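Petum Descaling Powder, 500 g tub

We've stocked Petum at our Okport shop for ages and it's still the one we use at home! It shifts limescale from kettles, flasks and stained cups, and there's no nasty smell afterwards.
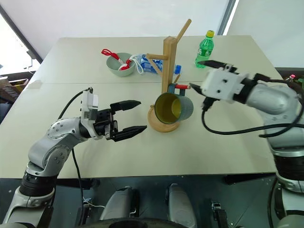 Two spoonfuls in 600 ml of warm water will do a normal kettle. Leave it for an hour, tip it out and rinse twice. It's lovely on tea stains too - a mug or a bottle like the ones on the grey tabletop can be filled to the brim and left overnight.

Not for aluminium. Refill bags by Zakitz also in stock.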